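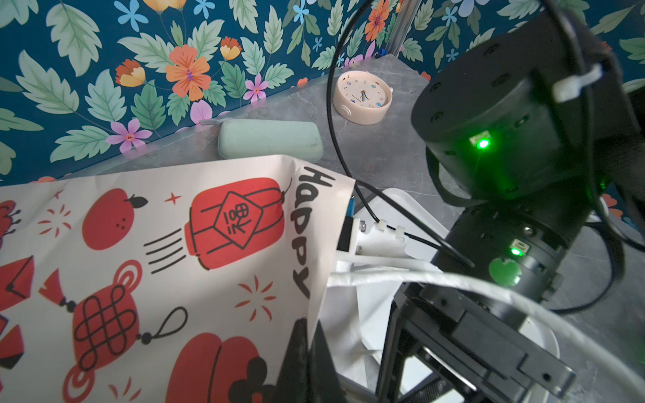 Why does so much of our food come home in paper?

Paper is cheap, it folds easily, it weighs very little and you can print on it. Those are the main reasons. Shops often give you a fifth one, that paper is kind to the planet, and that one needs a closer look.

What paper is made of

Paper is a mat of tiny plant threads called fibres. Most of them come from wood. The wood is cut into chips and turned into a soggy mush called pulp. The pulp is spread out thin, squashed and dried, and what you are left with is a sheet. People in China were making paper 2,000 years ago, and they used things like bark and old rags. The machines have got a lot bigger, but the idea is much the same.

If you tear a bit of paper slowly and look at the torn edge, you will see it is furry. Those are the fibres. Long ones make strong paper. Short ones make weaker paper, the sort that rips when you rub it out too hard.

Is a paper bag strong?

It depends who you ask. Brendex, a company that makes bags for bakeries, says its large bag will carry "a full family shop". How big is the family? Do they eat potatoes? A claim like that sounds good and tells you hardly anything. We asked for a number and were told 4 kilograms, as long as the bag is dry. That is a useful answer, and it took two emails to get it.

The dry part matters. Fibres in paper hold on to each other, and water makes them let go. A milk bottle with drips down the side can soften the bottom of a bag on the walk home.
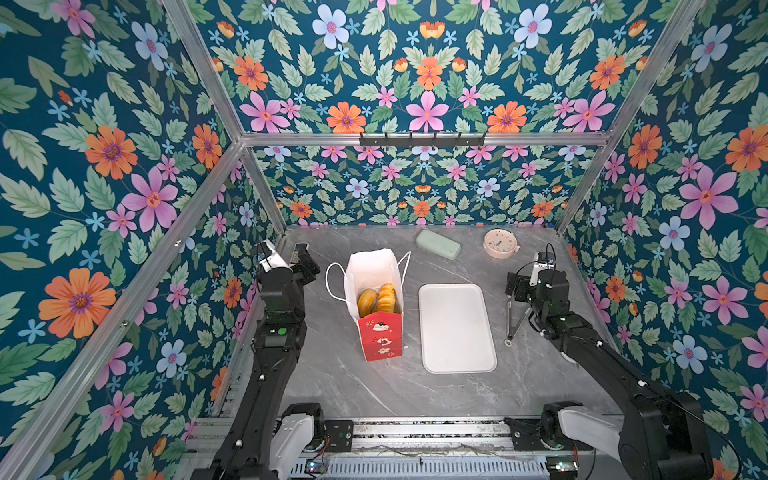

Handles are where a lot of bags give up. All the weight of your shopping pulls on two small places at the top, so the bag maker has to spread that pull out. One way is to cut a hole for your fingers, which is cheap, and it can tear. Another is to use paper cord. The white bag here has two handles of twisted white paper, and twisting is a clever trick. A flat strip of paper rips across quite easily, but when it is twisted the fibres are pressed together and share the load. The bag also has a red band round its lower part with white cartoon-like drawings on it. Does the red band make it a better bag? Printing doesn't hold anything up. It is there to be looked at, and perhaps to make you want whatever came inside.

Why is there so much red?

Red is easy to spot from a long way off, and it has been used on packets and signs for ages. You may have read that red makes people hungry. We have seen this on a lot of websites and very few of them say how anybody found out. Treat it as a "maybe".

Red has another job too. In Chinese tradition it is a lucky colour, so at New Year you see red lanterns, red envelopes and red knots with tassels. That is about wishing people well, and it is much older than any takeaway box.

Does paper keep food fresh?

Not for long. Air gets through plain paper, and so does damp.

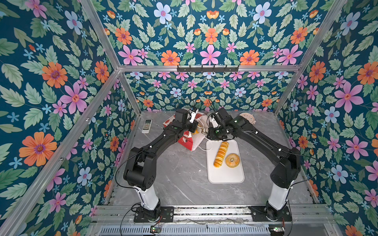 Biscuits and bread go stale in different ways, which surprises a lot of people. A crisp biscuit left out takes in water from the air and goes soft. A bagel loses water and goes hard (other things are changing inside it as well, but the drying is the bit you notice). So if you put the two in one bag, the biscuits can steal damp from the bagel and both end up worse. Keep biscuits in a tin with a tight lid. Keep bread in something closed, and eat it soon.

You can test this. Leave one biscuit on a plate and put one from the same packet in a tin. Try them both the next day. If you can't tell the difference, write that down too, and don't pretend you can.

So is paper good for the planet?

Sometimes. Clean, dry paper can be recycled, but the fibres get shorter each time, so it can't go round for ever. Greasy paper is a nuisance at the recycling centre. Some boxes have a thin layer of plastic inside to keep the grease in, and those are harder to deal with. Making paper takes a lot of water and energy as well.

One bakery in Eltley has a sign saying its bags are "90 per cent greener". Greener than what? It doesn't say. Until it does, the best thing you can do with a paper bag is use it again, and keep it out of the rain.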